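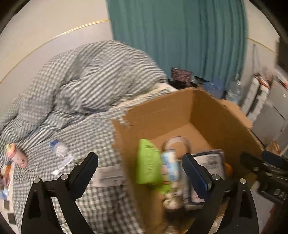

Figure 1. Two grippers at the box task, Clunine open day.

4.2 The open day at Clunine

We had promised the people of Clunine an open day from the very first grant meeting, and by the time October came around we were as curious about it as they were. Our earlier sessions in Nurkasar had been carried out by members of our own team, who knew the grippers well and had learned (without ever quite meaning to) which objects to leave until last. The open day was our first chance to watch people who had never held one of the tools decide for themselves how a box ought to be packed and unpacked, and it changed our thinking more than any of the planned sessions did.

Visitors came in small groups through the afternoon, 46 in all, and 42 of them took a turn with the tool. We kept the welcome short. Shaimaa Morsy showed how the fingers open and close, picked up one packet from the sheet, set it down inside the box, and then handed the gripper straight over to whoever was standing nearest. We had written a much longer introduction and are glad we dropped it - people wanted to get their hands on the thing, and most of the questions worth answering came up once they had.

The task was kept close to the household tasks in Section 3. A large open cardboard box was set beside a checked bed sheet, and the goods were everyday ones, among them a bright green snack bag, a plastic-wrapped pack of tissue paper, a roll of tape and a round orange fruit. Visitors could move whatever they liked, in whatever order they liked, and stop when they felt they were done. We gave no target time and we didn't correct anyone's grip. A few visitors asked whether they were doing it right, and our standing answer was that they should do it the way they would at home.

What we noticed first was how much people talked while they worked. They talked to each other, to us, and quite often to the object. Magdy Bennani, who was keeping the written notes that day, began by leaving these remarks out and then went back to putting them in, having found that they marked the moments of doubt rather well. A visitor who said "no, come on, the other way" had nearly always just seen the pack begin to turn between the fingers. We've since gone through the notes with this in mind, and the spoken remarks agreed with our own marking of failed or repeated grasps often enough that we would record them as a matter of course in any later visit.
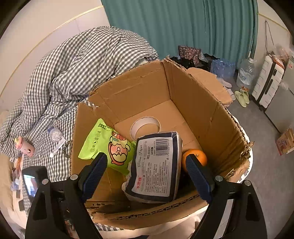 The tissue pack deserves a few words of its own. It was the object people thought would be easy, being large and flat-sided, and it was also the one they most often had to try again. The wrapping slides a little over what is inside, so that a grip which feels secure at the start can loosen once the weight comes off the floor of the box. Thirteen visitors let it go at least once. Several of them then came at it from the narrow sides, and one gentleman tipped it against the cardboard wall first and took it from there, a method we had not seen from our own operators and which we have happily borrowed for the Brostia trials described in Section 5.

The snack bag went the other way. People were wary of it, we think out of worry about crushing what was inside, and they closed the fingers on it very slowly. The orange fell somewhere in the middle. It gave no trouble out on the sheet, but close to a wall of the box there was little room for the second finger, and visitors would either roll the fruit into the open or move its neighbour out of the way. Our own operators nearly always chose the second of these. The visitors were split, and we don't yet have a good account of why.

We should be fair about what an open day can and can't offer. The groups watched each other, so that later visitors had the benefit of the earlier ones' mistakes. The arrangement of goods was not reset with any care between turns, and the order in which people came forward was largely a matter of who felt brave. Six of the turns were shared between a parent and child, and we left these out of the timings in Table 2, although we kept the notes on them and enjoyed them very much. For these reasons we treat the day as a source of ideas and of odd cases, and we lean on the Nurkasar sessions for anything that needs a proper comparison.

Even so, we would warmly encourage other groups to try it. The follow-up visit at Krajčí kept the same box task and the same short welcome, with two changes that came directly from Clunine: each visitor now takes a second turn at the end of the session, and the person keeping notes sits where they can hear as well as see. We return to the second turns in Section 4.3, where the matter of the wrapped pack comes up once more.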